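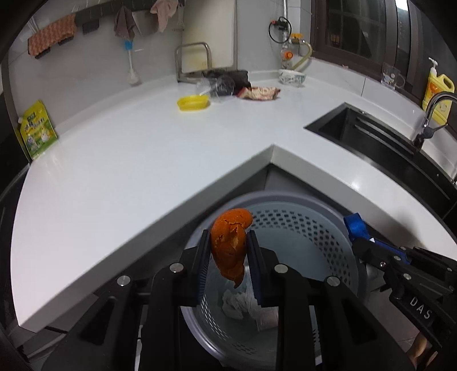 Bríd Cullinane asked whether peel could go in the gray basket at all, as the one with the holes in the side has no lid and fruit flies were bad in October. Lindiwe Matlala said the basket was fine for peel as long as it was emptied the same night, and that people would drop it on the counter if they had to go looking for another bin. Bríd asked for her question to be recorded and said she would go along with it if a proper liner was used.

Minutes of the shared kitchen meeting, Vistden, second floor

Present: Thulani Buthelezi (chair), Bríd Cullinane, Lindiwe Matlala, Khanyisile Hlongwane (minutes)
Apologies: Pieter Mokoena
Start: 6:30 p.m.

1. Waste basket

Discussion as above. Agreed that the basket stays on the floor in the inside corner of the counter. Fruit and vegetable scraps may go in until a compost pail is bought. Whoever cooks last takes the bag out. Lindiwe to buy liners that fit, as the shopping bags slide down inside.
Action: Lindiwe.

2. Minutes of the last meeting

Accepted with one correction. The stove was cleaned by Pieter, and the minutes had Thulani.

3. Counter by the gas valve

Thulani said the long stretch of counter toward the valve has become the place where things get put down and left. He asked that it be cleared every evening so that it can be wiped from end to end. Khanyisile said most of what ends up there is wrappers, cups and lids and takes two minutes to deal with if each person does their own.

Bríd asked that nothing be stood against the yellow hose. Agreed.

The following was agreed for the counter:

Empty snack packets go in the trash. A packet with food left in it gets clipped shut and goes in the cupboard.
Plastic cups are washed and put away or thrown out. They are not to be left lying on their side with a cloth over them.
Lids without a container go in the top drawer. Any lid still there at the next meeting will be thrown out.
Bowls go back on the shelf. The patterned porcelain one is used by everyone and should be washed by hand.
Stains are wiped when they are made. Lindiwe has found that baking soda takes orange marks off the white top and does not dull it. No scouring powder.
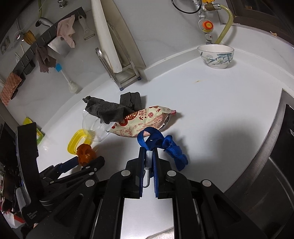

Item 3: counter with blue strap, snack packet and gray cloth, wall rack behind.

4. Blue strap and other things that are not kitchen things

Khanyisile asked who the blue strap with the metal clip belongs to. No one present claimed it. Bríd thought it might be from a bag. It will be hung on the hook by the door, and Khanyisile will put a note in the group chat. The same goes for the yellow ring with the orange ball on it. If it is a baby's toy it should be washed before it goes back to anyone.
Action: Khanyisile.

5. Wall rack

Lindiwe said the rack holds too many different things. There are cloths and a rag on it next to the broad knife and the peeler, and she does not like reaching past a blade for a cloth. Thulani said the knife has always been kept there and is easy to find. After some discussion it was agreed that the knife and the peeler stay on the rack and the cloths move to the rail Pieter offered to put up under the window. Pieter to be asked if he still has it.

The twine goes in the drawer with the scissors. Bríd asked that the silicone brush be kept with the ladle and the other tools and not left leaning on the counter. The orange sponge cloth can stay where it is until the rail is up, and is to be replaced at the end of the month.
Action: Thulani to speak to Pieter.

6. Cutting board

The tall white board should be left to dry in the metal rack and put away in the morning. Bríd would like a second board for raw meat in a different color. Thulani asked for prices before anything is bought. Bríd will look at Tasta on her way home from work.
Action: Bríd.

7. Sink and dish soap

The soap bottle with the face on it is kept behind the faucet. Khanyisile said a refill costs less than a new pump bottle and that she will get one from Tultura when this one is low. The sink is to be left empty overnight. Lindiwe said that pans "soaking" for more than one night will be put outside the owner's door, and this was agreed.

8. Money

The kitchen jar holds 16 dollars after the last purchase of paper towels. Liners to come out of this. Anything over the amount waits until everyone has paid in.

9. Any other business

Thulani reported that the door code for the Tierney Street entrance is changing and that the new one will be given out in person. It should not be written on the whiteboard.

Bríd asked if the window could be left open a little while the stove is on. No objection.

The next meeting will be in the kitchen at 6:30 p.m., date to be set once Pieter's shifts are known.

Meeting closed at 7:15 p.m.

Minutes taken by K. Hlongwane. Corrections to her before the next meeting, please.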